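## 4. Puesta en servicio del deshumidificador Skarnau 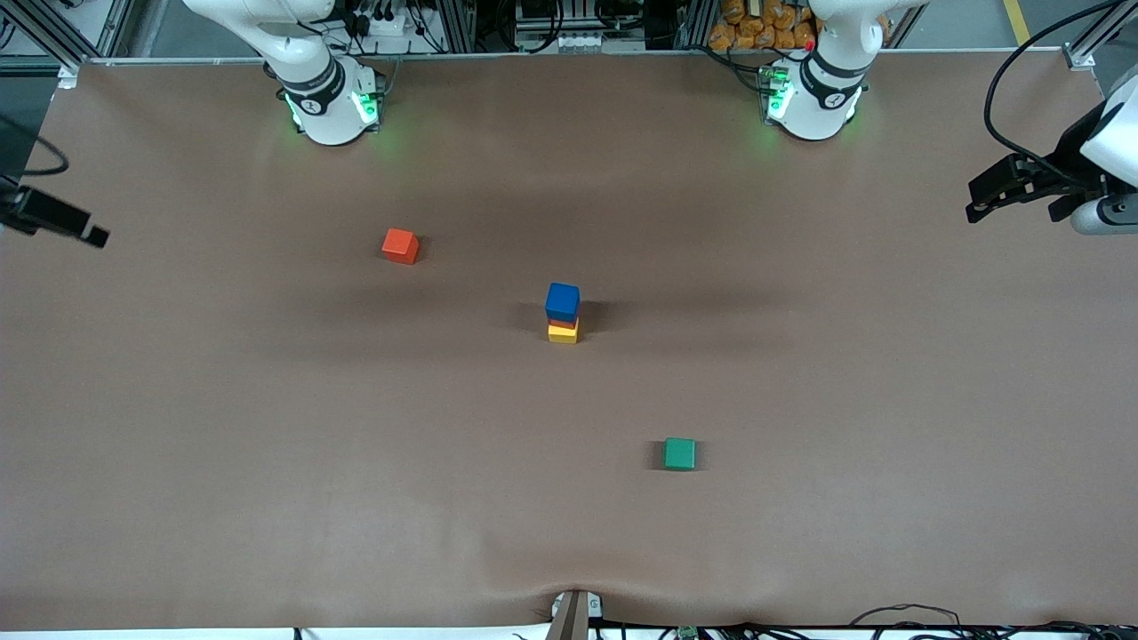

Edición 3 – pág. 17

El equipo se suministra con el depósito montado y el filtro Bako en su alojamiento. Antes de conectarlo, déjelo en posición vertical durante cuatro horas.

### 4.1 Colocación

1. Sitúe el equipo sobre un suelo firme y nivelado.
2. Deje 200 mm libres a cada lado y por detrás de la rejilla de salida.
3. Bloquee las dos ruedas delanteras.

**Precaución:** no incline el equipo con agua en el depósito. Vacíelo antes de cualquier traslado.

### 4.2 Desagüe continuo (opcional)

1. Retire el tapón posterior y guárdelo en el compartimento del cable.
2. Enrosque a mano el racor Nekareck (ref. 784).
3. Acople la manguera y sujétela con la abrazadera.
4. Compruebe que la manguera desciende en todo su recorrido – un tramo ascendente provoca el retorno del agua al depósito.

### 4.3 Primer encendido

1. Conecte el enchufe a una toma con tierra. No utilice alargadores.
2. Pulse **Marcha** durante dos segundos.
3. Seleccione la humedad deseada con las teclas + y –.
4. Cierre puertas y ventanas de la estancia.

**Nota:** el compresor arranca con un retardo de tres minutos. Durante ese tiempo solo funciona el ventilador.

### 4.4 Enlace con el módulo Enum

1. Inserte el módulo en la ranura lateral con el equipo desenchufado.
2. Restablezca la alimentación y espere a que el piloto quede fijo.
3. Introduzca el código 489 en el menú de servicio.

Si el piloto parpadea, repita el paso 1. Para los demás avisos, consulte el apartado 7.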